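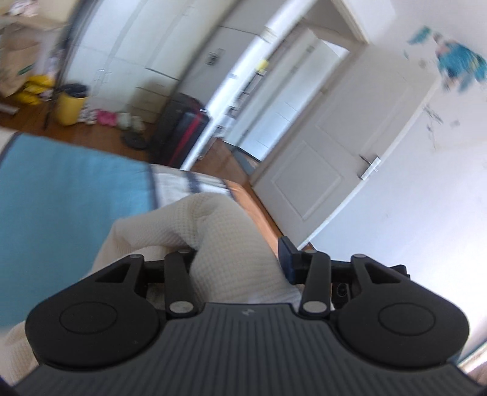
Fold the Robe Last

I have folded laundry on beds for most of my adult life, and I think people put the bathrobe in the wrong place in the order. They pull it out of the dryer first because it is the biggest thing in there, they fight with it for a while, and then they drop it over the back of a chair. My argument is that a robe should be the last thing folded, that it should be folded flat on a made bed, and that it should not go on a hook at all unless it is worn every day.

The hook is the part people disagree with. A waffle robe holds a lot of water for its weight, and once it is dry it still stretches. Leave one on a door hook from November to spring and the neck gets a point in it where the hook was. The shoulders drop. I had one from Bataineh that I liked very much, and after one winter on the bathroom door it hung on me like a sack. The one I keep on a shelf is older and still has its shape.

So it gets folded, and the question is where. A table is too narrow. The floor picks up lint, and a wood floor like the one in a lot of bedrooms is hard on the knees. That leaves the bed, with the cover pulled up first. I know plenty of people who fold onto an unmade bed. They lose socks in the sheets and they end up folding the robe over a lump. Two minutes on the bed cover saves more than that later.
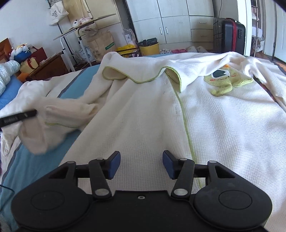 Resis Home Skills Club, Opinion Page

A children's-style robe, or any robe with something sewn on the front, needs a little more thought. A knitted animal on the chest does not bend the way the waffle around it does. If you run a fold straight through it, you get a crease in the animal and a bulge in the stack. Put the fold to one side of it. I do the same with piping. Colored piping down the front edge is useful because it shows you where the edge is, and white on white is hard to see on a bright day when half the bed is in the sun and half is in shade.

My order is this. Lay the robe open side up and pull the collar or hood flat. Bring the front edges together along the piping without tying the belt. Fold each sleeve across the body, and smooth it before you let go, or it will spring back out. Fold the sides in to the width of your shelf. Then fold from the bottom up, twice for a short robe and three times for a long one. The belt goes on top, rolled.

Some members roll the whole robe. The Cevbridge group does this, and they say it saves space in a suitcase. It may. On a shelf it rolls forward every time the door is opened, and I have picked mine up off the closet floor enough times to be done with it. I also don't care for the plastic folding boards that Dronata sells. They are sized for shirts, and a robe is about twice as wide.

I will grant one thing to the hook people. A robe that is worn every morning is never really put away, and folding it 12 times in two weeks is a waste of effort. Hang that one by the loop inside the neck, and move it to a different hook from time to time. My complaint is with the second robe, the guest robe, and the one the kids wear only after the pool. Those belong on a shelf.

As for doing it last, the reason is simple enough. A robe covers the whole bed. Fold it first and everything else sits in the basket getting wrinkled while you work. Do the shirts, towels and socks, put them away in their drawers, and come back to a clear bed with only the robe left to do.

Posted 2019-08-15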